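18 November 2018
Robot club, Mullow project. Notes by Rasha Majali.

Today the practice was to hold thin packages and soft cloth, the two things which gave us trouble before. I changed the grip pads and tightened the screws of both grippers again. The closing force is now at setting 4; with setting 2 the packages turned between the fingers.

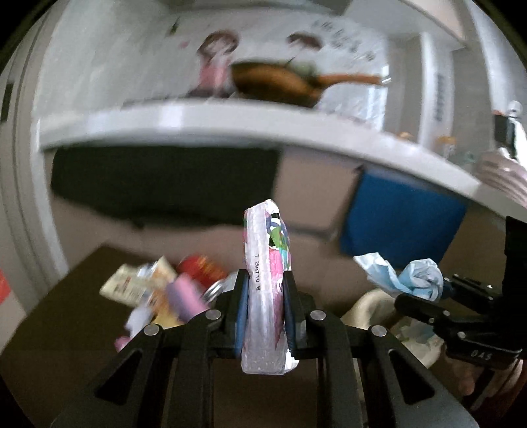

Do we need a separate setting for cloth? For the moment we keep the same one, and we only close the jaws more slowly.

We made 200 grips for the Mosville competition and the target is 300, so the rest must be finished in December. Nasura will bring spare pads. I still have to write the table of failed grips, and Hourani asked for a copy of it.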